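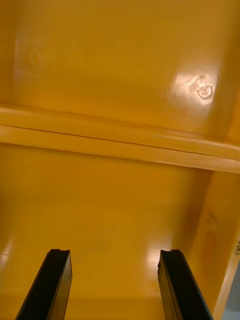

Stoica stacking tubs, mustard yellow

I've been selling these for a while now and I still get a bit giddy when a fresh pallet turns up. They're the tubs I use at home for seed potatoes, wellies, the Christmas lights and (for one long February) a very cross hedgehog on its way to the rescue centre!

The Stoica is the deep one in the range. If you only want something for pens and string, have a look at the Orkau trays instead, they're half the price and fit in a drawer. But for proper shed-and-garage storage I'd go for these every time. They're smooth plastic inside, so mud and compost wipe out with a damp cloth, and I've had mine out by the back door through two winters without a crack.

Colour: mustard yellow. I did try stocking the grey and it just sat there, so yellow it is. It's dead easy to spot on a high shelf too.

Order code: 2088
Length: 458 mm
Sold: singly, or in packs of 7
Lid: sold separately (order code 200)

A word on lids. The lid is a push-on one and it's snug, but it isn't waterproof, so please don't leave your tent in one on the lawn and then write to me about it. If you've got the older Tratance lids they won't fit, sorry, the rim is a different shape.

Please don't put them in the dishwasher. Warm water and washing-up liquid is plenty, and for sticky labels I use a dab of cooking oil, leave it ten minutes and rub.

Delivery is from our unit in Zultosby and most orders go out the next working day. Packs come nested together with paper between them. You're very welcome to collect, just ring first so I can get them down from the mezzanine. Returns are fine within a month as long as they're clean!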